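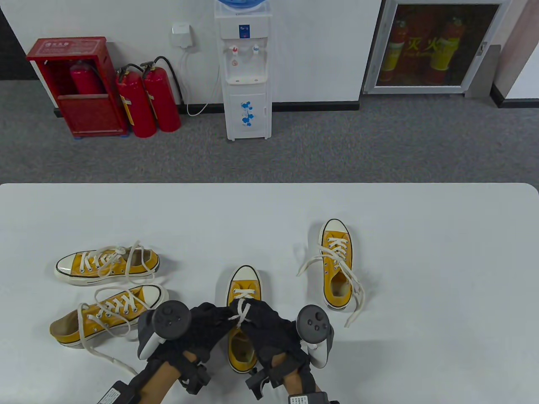

Canvas shoes keep their shape longest when the laces are handled as a separate part, with their own washing, drying and refitting. The method below covers lace-up canvas shoes with metal eyelets and a rubber toe cap. It suits a batch better than a single pair, and a plain table at waist height is the best place for it. With the yellow pairs, the two shoes on the left are laid on their sides with the laces slack, and work goes on at the centre one, where the white loops are gripped just above the tongue. Take hold of the lace at that point whenever you tighten or loosen. Pulling on the free ends alone closes the top two rows and leaves the rest as they were.

Before you start

Clear the table and wipe it down. A pale surface shows grit, which should be brushed off before it gets into the lining. You will need:

A soft brush and a stiff one
A bowl of lukewarm water with a little washing-up liquid
Two cloths, one damp and one dry
A mesh bag for the laces
A blunt crochet hook or a knitting needle
Clear nail varnish or a short length of heat-shrink tube
Plain white paper for stuffing

Do not use newspaper inside light canvas. The ink transfers when the paper gets damp.

Taking the laces out

Undo the knot and work down from the top, one row at a time. Push a finger under each crossing and lift until there is enough slack to draw the lace back through the eyelet. Never drag the whole lace out from one end. The friction heats and frays the braid, and on older shoes it can turn a loose eyelet in its hole.

If a knot has set hard, lay the shoe on its side and open the knot with the crochet hook. Work from the centre of the knot outwards. A drop of washing-up liquid helps with waxed laces but makes no difference to flat cotton ones.

Check each eyelet as it comes free. Look for green or brown marks on the canvas next to the metal. Light staining will brush out with white vinegar on a cotton bud, followed by clean water. An eyelet that spins should be pressed flat again with an eyelet tool before the shoe is laced, or the canvas behind it will tear at the next hard pull.

Washing the laces

Put the laces in the mesh bag, tie the neck and wash at a low temperature with the whites. Do not put them in loose. By hand, soak them in the bowl, then draw each one several times between finger and thumb. Rinse until the water runs clear. Chlorine bleach yellows some synthetic braids and should be kept off them. Oxygen bleach powder is safe on white cotton if the packet directions are followed.

Hang the laces by the middle to dry. A lace dried in a heap keeps its kinks, and a kinked lace will not lie flat across the tongue. Iron flat cotton laces on a medium setting, keeping the iron clear of the tips.

Repairing the tips

A lace without a sound tip takes twice as long to thread. Trim the frayed end square, twist it tight in the direction of the braid, and coat the last 11 mm with clear nail varnish. Leave it to harden fully and give it a second coat. Heat-shrink tube makes a stronger tip. Choose the smallest size that slides over the lace, cut it to the same length and shrink it with a hairdryer on the hottest setting. Do not hold it over a flame.

Cleaning the uppers and rubber

Brush the canvas dry first, along the weave, then go over it with the soft brush and the soapy water. Use as little water as will do the job. Coloured canvas that is wetted in one spot dries with a tide mark, so carry the damp area out to the nearest seam. The toe cap and the edge of the sole take the stiff brush. Bicarbonate of soda mixed to a paste lifts most scuffs from white rubber. Wipe it away completely, especially from any groove or coloured stripe, where it dries to a white line that is tedious to remove.

Stuff the toes with white paper and dry at room temperature away from direct sun. Radiators shrink the canvas and weaken the adhesive at the toe. Change the paper when it feels damp.

Relacing

Stand the shoe upright with the toe pointing away from you. Left and right are then the same for the shoe as for your hands, and the lace ends fall outwards to the correct side.

1. Pass both ends up through the bottom pair of eyelets, from inside to outside.
2. Even up the two ends. Hold them together above the shoe to check, and correct now.
3. Cross left over right and go up through the next pair. Keep the same lace on top in every row.
4. Flatten each crossing before starting the next. Flat laces turn over most often at the third row.
5. Draw each row just snug. The tongue should be centred and the two rows of eyelets parallel.
6. Stop at the top pair and leave the ends untied.

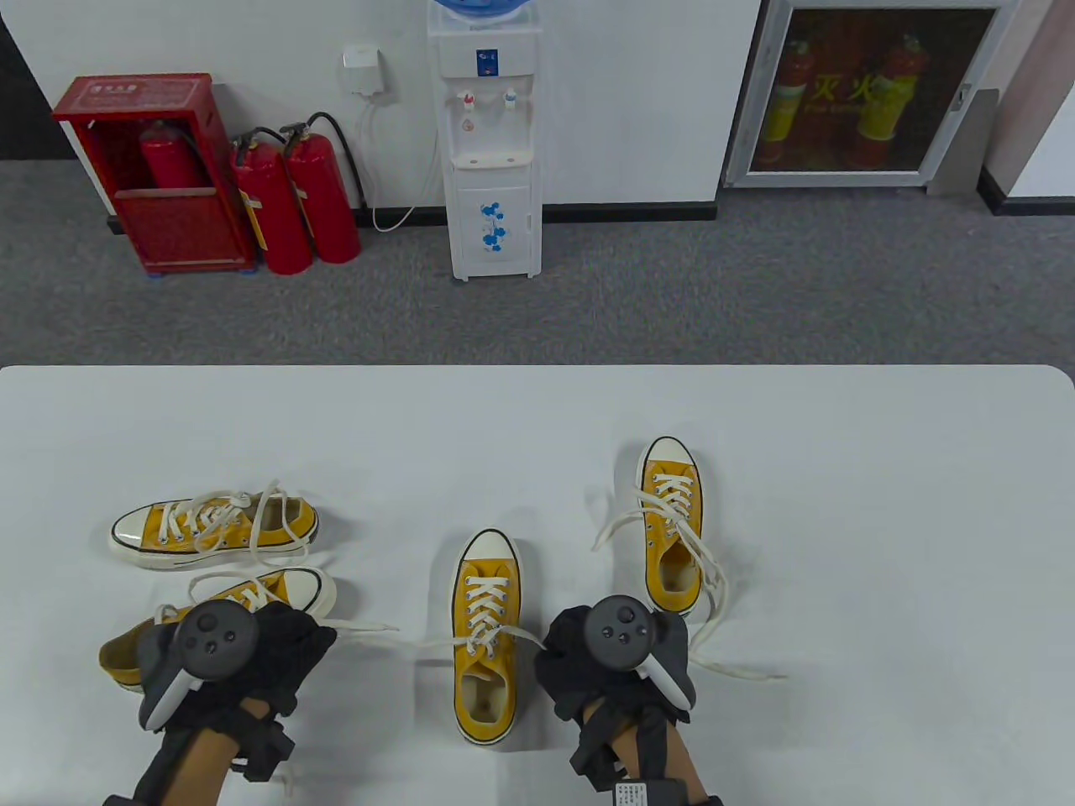 Leaving the ends untied at this stage saves work later, as tension is easier to correct before there is a knot. Do the whole batch to step 6, then go along the row and tie them in one go. Shoes still to be done stay on their sides and finished ones stand up. With that rule, an interruption costs nothing and no shoe is laced twice.

Compare the two shoes of a pair side by side before tying. Uneven lacing shows first as a difference in the gap between the eyelet rows. Slacken the tighter shoe instead of pulling the other one in.

Choosing replacement laces

Measure the old lace if it was comfortable to tie. If it has been lost, thread a piece of string through the eyelets in the same pattern, tie a bow and measure that. The string method is more reliable than any chart based on the number of eyelets, as it takes the width of the foot into account. For one of my own pairs the string came to 142 cm. Shop sizes will seldom match exactly, and the next size up is the one to buy. Surplus length can be trimmed and retipped as described earlier.

Flat laces between 6 and 8 mm wide sit well in ordinary metal eyelets. Round laces go through faster but slip more readily, and need a double bow.

Storage

Store shoes laced, with the top two rows slackened and the ends tucked inside. Laces knotted together to keep a pair matched leave a crease in the braid and drag the tongues sideways. A strip of paper between the shoes stops the white rubber of one from marking the canvas of the other. Spare laces keep best wound flat round a piece of card, with the length written on the card in pencil – ink will mark white cotton.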